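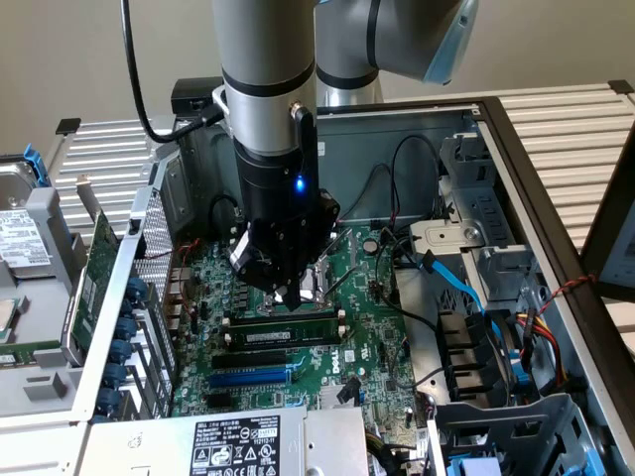

Jade Heywood wrote after the January round that the checklist was too long, that half of the lines could be answered without leaving the chair, and that she would prefer fewer lines with a real comment behind each one. I have read her note several times and I agree with most of it. The list is now shorter. Where she disagreed with my result, her remark is kept under the line.

ELECTRICAL AND FIRE SAFETY CHECK
Drindinness building, ground floor and storage level
Checked on: Monday, June 5, 2023
Results used: OK / OK with comment / To correct / Not checked

1. EXITS AND CORRIDORS

1.1 Main door opens fully from inside without key
OK.

1.2 Back door opens fully from inside without key
To correct. The door opens, but the lower bolt has been pushed down again. A person in a hurry will not think to look at the floor. I lifted the bolt and asked that it be removed completely, with the two screws. I asked the same thing in January.

1.3 Corridor to the back door is free
OK with comment. Free on the day. There are marks on the wall at the height of a pallet, so I believe goods are put there between visits. The corridor is 11 feet long and it is not a storage room.

1.4 Exit signs are lit
OK with comment. All lit, but the one above the stairs is weak and can be read only from near. Order a new battery at the same time as the new lamp.

1.5 Emergency lights work when the test button is held
OK. Held each button until I had counted slowly to 40. In the old list we pressed and let go, and I don't think this tells us much about the battery.
Remark by Jade Heywood: Agreed, but please write down which lamp you started with. If one goes dim at the end we will want to compare.
My answer: Started with the lamp at the main door and went clockwise.

2. EXTINGUISHERS AND ALARM

2.1 Extinguishers hang in their place
To correct. The one from the storage level was standing on the floor behind the door, and with the door open it can't be seen. The hook is bent. I hung it back, but the hook will not hold for long.

2.2 Needle in the green, pin and seal present
OK.

2.3 Service tag is in date
OK with comment. Two tags are written in a pen that has faded. I could read the year but I had to guess the month. At the next service, ask for printed tags.

2.4 Smoke detectors react to the test button
OK on the ground floor. Not checked on the storage level, where the ladder was too short for the last detector. I did not want to stand on the top step. To be done with the long ladder from Parsons.

2.5 Alarm can be heard in every room with the door closed
OK with comment. In the small washroom it is heard, but if the hand dryer is running it is easy to miss.
Remark by Jade Heywood: I stood in there with the dryer on and I did not hear it at all. I would call this "To correct."
My answer: Changed to To correct. I trust her ears more than mine.

3. FIXED ELECTRICAL INSTALLATION

3.1 Panel door closes and the space before it is free
To correct. The door closes. Before it stood a rolled carpet and a box of Christmas lights. Both were moved while I was present. Please put yellow tape on the floor.

3.2 Each breaker has a label
OK with comment. Each one has a label, but three labels say "lights" and nothing more. I switched them one after another with permission and wrote the room names on a paper, which is now taped inside the panel door. Somebody with nice handwriting should make it permanent.

3.3 Test buttons of the ground fault outlets
OK. All tripped at the first press and could be reset.

3.4 Outlets are firm in the wall, no cracks, no brown marks
To correct. The outlet left of the kitchen sink moves when a plug is pulled out. No brown marks. Not to be used until an electrician has opened it. I covered it with tape and wrote the reason on the tape.

4. CORDS AND PORTABLE EQUIPMENT

4.1 Cords without cuts, knots or repairs with tape
To correct. One black cord on the floor polisher has a repair near the plug. The repair is neat, I must say, but it is still tape. Polisher taken out of use.

4.2 No power strip is plugged into another power strip
OK with comment. Found one pair under the long table, connected in my presence to two different outlets. In January there were more, so it is getting better.

4.3 Heaters have free space on all sides
OK. Both Plivon heaters are put away for the summer. One has dust inside the grill and must be cleaned before it is used again, or the first evening will smell of burning.

4.4 Covers of equipment are closed when it is plugged in
OK. The rule remains the same: plug out first, then cover off. The switch alone is not enough.

4.5 Kettle and coffee machine stand on a dry surface
OK with comment. Dry, but the shelf is sinking in the middle and water will run toward the plug if somebody spills. Move the kettle to the other side.

5. STORAGE LEVEL

5.1 Nothing is stacked close under the ceiling lamps
To correct. The boxes marked Rumosa reach nearly to the tube. One row must come down.

5.2 Paint and solvents are in the metal cabinet
OK. Cabinet locked, key in its place.

5.3 Shelf load is written on each shelf and is respected
OK with comment. The sign says 400 pounds per shelf. I can't weigh everything, but the lowest shelf with the tiles worries me. I lifted one box on the bathroom scale and it showed 80. There should be no more than five on that shelf, and nothing else with them.
Remark by Jade Heywood: Four, to have a margin.
My answer: Four is better. Please write it on the shelf.

6. WHAT IS STILL OPEN FROM JANUARY

Bolt on the back door (1.2). Open.
Tags in faded pen (2.3). Open.
First aid box, missing burn dressings. Done, receipt in the folder.
Handrail on the storage stairs, loose at the bottom. Done, and it is firm now.

7. GENERAL COMMENT

The most urgent are the bolt, the kitchen outlet and the alarm in the small washroom. I ask that these be done first and that the person who does the work sign next to the line with the day. For the remaining points the next round is early enough. If a line was not clear, please write it on the back of the sheet, also if it concerns only my English.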